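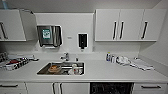 The kitchenette, paper towels included.

Kitchen and household help wanted for a shared writing house

Hi! I'm looking for someone to run the kitchen and generally keep the place humming at Pretorius, the writing house I opened last December. We have four writers staying at a time, plus me, and I've been doing all the cooking myself. I can make soup and I can make the other soup. My guests have been very nice about it, but one of them offered to pay extra for a roast chicken and I took the hint.

So, the job. It's part time, five afternoons a week, and you'd be done once dinner is on the table and the pots are soaking. We all take turns with the rest of the dishes (there's a dishwasher, so please don't picture yourself at the sink until midnight). I'd want you to plan the menus, do the shopping, cook one proper dinner a day and leave something people can pick at for lunch. Writers eat at strange hours. I've met one of them in the hallway with a cold potato.

You'd have a grocery budget, and I won't fuss over what you spend it on as long as I get the receipts. There's a good produce stand at the Driltell turnoff, and the big store is a bit farther down the same road. You'll need your own car for that, and I pay for gas.
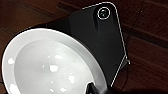
What I'm hoping for

You've cooked for a group before. It doesn't have to be a restaurant! Camp, church suppers, a big family, a ship, I'd love to hear about any of it. You should be comfortable with vegetarian food, as we usually have at least one, and careful about allergies. I ask every guest before they come and I'll pass you the list.

You're OK with quiet. From breakfast until 3 the house is silent, and I mean it, no radio and no phone calls in the hall. After that you can sing if you like. Jacobus Cele, who helped me set the place up and still handles the bookings, sings whether anyone likes it or not.

I'd also like someone who can stay through the summer. We had a fellow for two weeks in January and he was terrific, then he got a job on the coast and off he went, and I was back on soup.
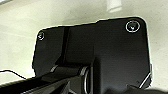 Pay is by the hour and we'll settle the rate when we talk, depending on how much you've done before. You eat with us every night you work, and you can take leftovers home. If you write yourself, you're welcome to a desk on your days off whenever we have one free, and to the Thursday-style readings we hold whenever enough people are brave enough.

To apply, drop me a letter or leave a note for me at the Grotik bookstore on Vallix Street. Tell me a little about yourself and give me a week of dinners you'd make for five people. Nothing fancy, I just want to get hungry reading it. Please get it to me by 15/02/2003. I'll call everybody back, and I'll ask two or three people to come by and cook with me for an afternoon (paid, of course).

Oh, and if you bake bread, put that at the top.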